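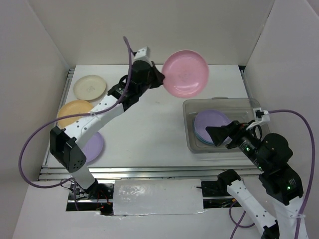 El brazo izquierdo de Trerkik sostiene un plato rosa. El derecho tiene la pinza encima del cajón.

Cómo se construye un robot que recoge platos

Trerkik es un robot de dos brazos. Se construye en Havside, un taller compartido, es decir, un local donde varias personas usan las mismas herramientas y las mismas mesas. Unos hacen muebles, otros arreglan bicicletas y Amedeo Cattaneo monta robots en un rincón del fondo.

El trabajo de Trerkik consiste en coger platos que están sobre una mesa y guardarlos apilados en un cajón de plástico. Los platos son de colores y la mesa es blanca. A una persona le costaría menos de un minuto. Al robot le cuesta bastante más, y en esta página vamos a ver qué tiene que hacer en cada paso.

Las partes de un brazo

Un brazo robótico se parece un poco al tuyo. Prueba a estirar el brazo y a moverlo despacio. Se dobla por el hombro, por el codo y por la muñeca, y entre esos puntos hay huesos que no se doblan.

En el robot, los puntos que se mueven se llaman articulaciones. Las partes rígidas que las unen se llaman eslabones. En Trerkik los eslabones son blancos y las articulaciones son negras, así que es fácil distinguirlos.

Los motores hacen girar las articulaciones. Cuando el ordenador quiere que el codo se doble, manda una orden al motor del codo. El motor gira un poquito, comprueba dónde está y sigue girando hasta llegar al punto que le han pedido. Esto ocurre muchas veces por segundo, y por eso el movimiento parece seguido.

Al final del brazo está la pinza. Tiene dedos, pero muchos menos que tú. Con ellos puede apretar un plato por el borde. No podría atarse los cordones ni pelar una mandarina.

¿Para qué sirven los cables?

Los cables que más llaman la atención en Trerkik son morados. Salen de la parte alta de cada brazo y forman curvas grandes en el aire. Van sujetos al brazo con bridas, unas tiras de plástico que se cierran y aprietan.

Quizá pienses que quedaría más bonito con los cables bien estirados y pegados. El problema es que el brazo se mueve. Si un cable está muy tirante, cuando el codo se estira el cable tira del conector y lo puede arrancar. Si está demasiado suelto, se engancha con las cosas de la mesa. Hay que dejar la longitud justa, y eso se prueba moviendo el brazo con la mano, muy despacio y con todo apagado.

En junio, Amedeo cambió las bridas de sitio varias veces. Cada vez que ponía una, llevaba el brazo hasta la posición más lejana y luego hasta la más cercana. Si el cable rozaba con algo, cortaba la brida y empezaba de nuevo.

En la parte de delante, debajo de los raíles de metal, quedan a la vista más cables, algunos muy finos. Esa zona todavía no lleva tapa. Mientras se construye una máquina conviene poder ver lo que hay dentro, y las tapas suelen ponerse al final.

La mesa y las paredes

La mesa de Trerkik mide 700 milímetros de fondo. Son setenta centímetros, algo menos que la altura de una mesa de comedor. Amedeo eligió esa medida después de comprobar hasta dónde llegaban las pinzas. Un plato que está fuera del alcance del brazo no se puede recoger, por muy bueno que sea el programa.

Alrededor hay paredes lisas y claras. Sirven para que el fondo sea siempre parecido. Si detrás de la mesa hubiera una estantería llena de botes y una persona pasando, el programa tendría muchas más cosas que mirar y se equivocaría más al buscar los platos.

Delante y a los lados hay raíles de metal. Los raíles con ranuras son muy cómodos para construir, ya que permiten atornillar una pieza, aflojarla y moverla un poco sin tener que hacer otro agujero.

Coger un plato, paso a paso

Para ti, coger un plato es una sola acción. Para el robot son muchas acciones seguidas:

Primero tiene que encontrar el plato. El ordenador recibe la imagen de una cámara y busca formas redondas de un color distinto al de la mesa.

Después decide por dónde lo va a agarrar. Un plato plano sobre una mesa es difícil, porque los dedos de la pinza no caben debajo. El borde levantado ayuda bastante. Por eso Trerkik usa platos con borde y no tablas lisas.

Luego calcula cuánto debe girar cada articulación para que la pinza llegue a ese sitio. Hay varias formas de llegar al mismo punto. Puedes comprobarlo: toca una mesa con el dedo y mueve el codo arriba y abajo sin levantar el dedo. El dedo sigue en el mismo lugar y el brazo ha cambiado de postura. El robot tiene que escoger una postura que no choque con nada.

Cuando llega, cierra la pinza. Si aprieta poco, el plato se resbala. Si aprieta demasiado, puede doblarlo o hacerlo saltar hacia un lado.

Por último levanta el plato, lo lleva hasta el cajón, lo baja y abre la pinza. Si suelta el plato demasiado arriba, cae torcido sobre la pila.

Dos brazos y una sola mesa

Tener dos brazos parece una ventaja, y muchas veces lo es. Uno llega mejor a los platos de la izquierda y el otro está más cerca del cajón.

También trae problemas. Los dos brazos comparten el mismo espacio y podrían golpearse. Para evitarlo, el programa imagina que cada brazo está metido dentro de una funda invisible más gorda que él. Si las dos fundas están a punto de tocarse, uno de los brazos se para y espera a que el otro se aparte.

Al principio esa funda era demasiado grande. Los brazos se paraban casi todo el tiempo, cada uno esperando al otro, como dos personas educadas delante de una puerta. Amedeo la fue haciendo más fina hasta que los brazos pudieron trabajar cerca sin tocarse.

Cómo aprende Trerkik

Hay robots que solo repiten movimientos escritos de antemano. Funcionan bien cuando todo está siempre en el mismo sitio. Si mueves el plato un poco, la pinza se cierra en el aire.

Trerkik aprende con ejemplos. Una persona guía los brazos y el ordenador guarda lo que ve la cámara y lo que hace cada motor. Luego se colocan los platos de otra manera y se repite. Con muchos ejemplos guardados, el programa empieza a encontrar parecidos entre lo que ve ahora y lo que vio antes.

En Havside llevan guardados 511 ejemplos. Algunos salieron mal, con un plato en el suelo o una pila torcida. Esos también se guardan, pero en una carpeta aparte, para que el programa no los copie.

Los colores de los platos se cambian a menudo. Si todos los ejemplos fueran con platos rosas, el programa podría aprender que solo los platos rosas se recogen y dejar los demás en la mesa.

Cosas que fallaron

La primera pinza tenía los dedos demasiado lisos. Cogía el plato, lo levantaba un poco y el plato giraba hacia abajo como una puerta. Se arregló cambiando la punta de los dedos.

El primer cajón era más pequeño y los platos entraban muy justos. Había que soltarlos en un punto casi perfecto. Con un cajón más ancho el robot puede equivocarse un poquito y el plato entra igual.

Otro día el brazo derecho temblaba cada vez que se estiraba. Amedeo revisó el programa durante toda una tarde. Era un tornillo flojo en la base.

Normas del taller

En Havside hay 5 normas escritas junto al robot:

Antes de encenderlo, se avisa en voz alta.
Mientras se mueve, las manos se quedan fuera de la mesa.
El pelo largo va recogido y las mangas, remangadas.
Siempre hay una persona adulta al lado del botón de parada.
Los cables se tocan solo con la corriente cortada.

El botón de parada corta el movimiento de los dos brazos a la vez. Se prueba al empezar cada sesión, aunque el día anterior funcionara.

Para probar en casa

Puedes hacer de robot con otra persona. Necesitas un plato de plástico, una caja y unas pinzas de cocina con las puntas de silicona.

Pon el plato en la mesa y la caja al lado. Coge las pinzas y cierra los ojos. La otra persona te dice lo que tienes que hacer, con órdenes cortas: «adelante», «izquierda», «baja», «cierra», «sube». No vale decir «coge el plato», que es una orden demasiado larga para un motor.

Cuando lo consigas, cambia el plato de sitio y repite. Fíjate en qué órdenes hacen falta todas las veces y cuáles cambian. Después podéis probar con dos pares de pinzas, uno para cada persona, y un solo jefe que dé las órdenes a los dos.

Palabras de esta página

Articulación: parte del brazo que se mueve, como el codo.
Eslabón: parte rígida entre dos articulaciones.
Pinza: la mano del robot.
Brida: tira de plástico para sujetar cables.
Alcance: la distancia más larga a la que puede llegar el brazo.
Conector: pieza que une un cable con otro o con una máquina.

Página revisada el 17 de agosto de 2026.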